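Getting gunk out of jars, and other kitchen bits
Aug 13, 2022

I save every jar that comes into this house, so label glue is my sworn enemy! Soak the jar in hot water with a squirt of dish soap, peel what you can, then rub the rest with equal parts baking soda and cooking oil. Leave it 2 hours and it wipes right off.

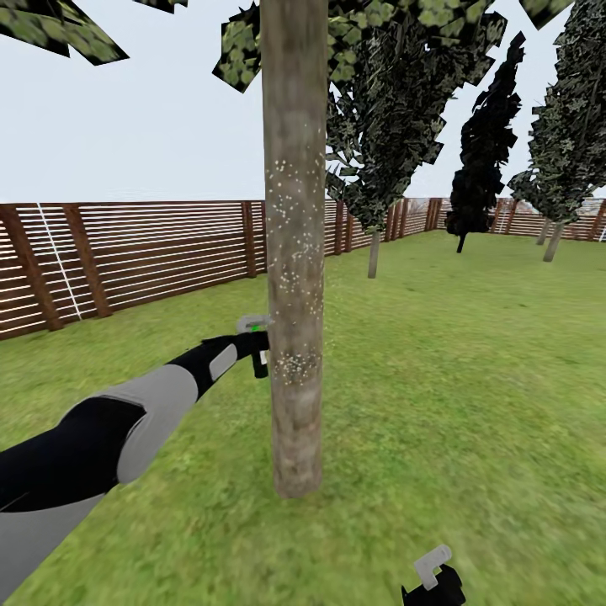
Smelly lids are harder. I put mine out in the sun for an afternoon (inside facing up), and if they still smell like pickles I tuck them in a bag with dry coffee grounds overnight.

For drying, skip the dish towel – it leaves fuzz. I stand my jars upside down on the oven rack at 210 degrees with the oven off again as soon as it's warm.
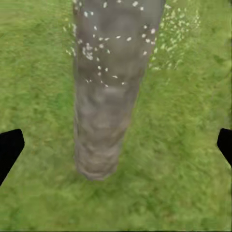

Oh, and write the date on masking tape before you fill the jar, when your hands are still clean. I've thrown out so much mystery soup.

Next time I'll get to the scorched pan question a few of you sent in. Keep your vinegar handy!

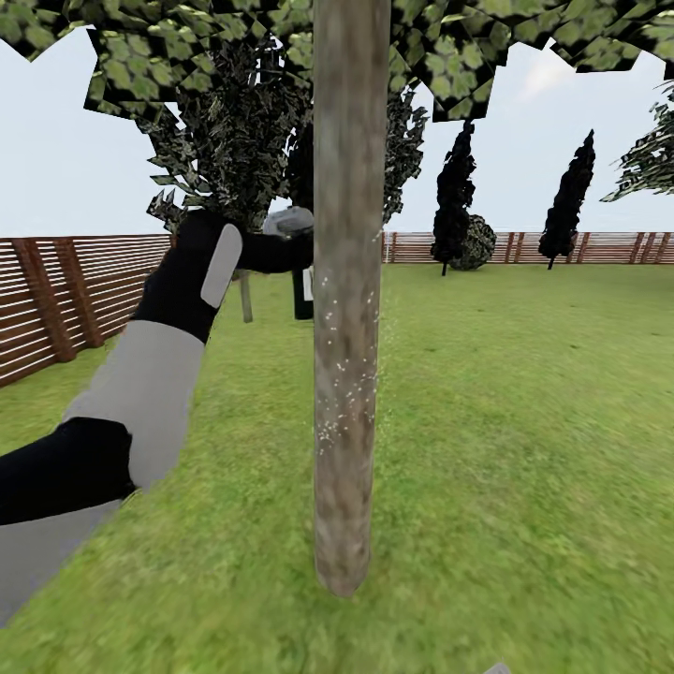 Out by the tree, under all those leaves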